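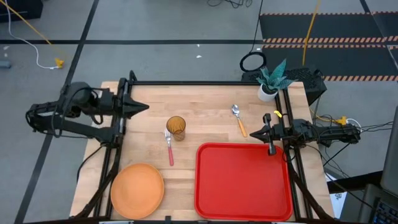
**Carrying a place setting on a tray without everything sliding**

Posted by Mayuree Inthanon, 20 November 2024

I take my mother's meals to her on a tray, down a hallway and over one step. Each one is the same: a round orange plate, a ribbed amber cup, a fork with a red handle and a spoon with an orange handle. The tray is a plain red one with rounded corners and a raised lip. It lives on our butcher-block table and I set everything on it there.

My trouble is the order and the layout. If I put the cup on first, the plate doesn't fit flat and one side rides up on the lip. If I put the plate on first, the cup ends up squeezed in a corner. The silverware slides under the plate as soon as I tip the tray at the step. Is there a usual way to lay this out? I would also like to know if a liner is worth buying. I have seen the Raletti ones at the store but they only come in a pack of 20 and I don't want that many.

---

**Triltent**

Plate first, in the middle. Then the cup.
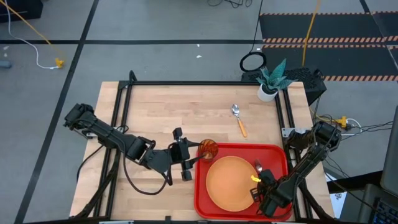
Set the cup at an upper corner, whichever is on the side of the hand she drinks with. Keep it inside the lip, not resting on it, or it will go over when you step up. If there isn't room for it to sit flat, slide the plate a little toward the opposite side. You don't need the plate dead center, you just need both of them flat on the tray.

Silverware goes on last. Leave it out on the table until the plate and cup are where you want them. I put the fork and spoon together on the same side with the handles toward the person, and I fold a cloth napkin under them so they don't skate around. If there's no room beside the plate, lay them across the bottom edge of the tray.

For the step, fill the cup only halfway. A 300 ml cup filled to the top is going to spill no matter how you arrange things. I bring the rest in a small pitcher on a second trip.

---

**quezada**

just get a bigger tray. mine is from Idon and its fine. no liner

---

**Mayuree Inthanon**

Thank you Triltent. I tried it at lunch with the cup at the upper left and the plate pushed over a bit, and it all sat flat. The fork still moved but I had used a paper napkin. I will try cloth tonight.

Quezada, the bigger tray won't go through the bedroom door with my elbows out, we tried one in March.

---

**Triltent**

Paper is too slick. If you don't have cloth napkins a dish towel folded in thirds does it. Or dampen the towel, wring it out well and spread it over the bottom of the tray before the plate goes on. That does the same job as a liner and you can throw it in the wash. It needs to be barely damp or the plate will drip on her lap when she lifts it.

One more thing on the step. Stop before it, get the tray level and close to your body, then go up. Most of my spills came from walking straight into it.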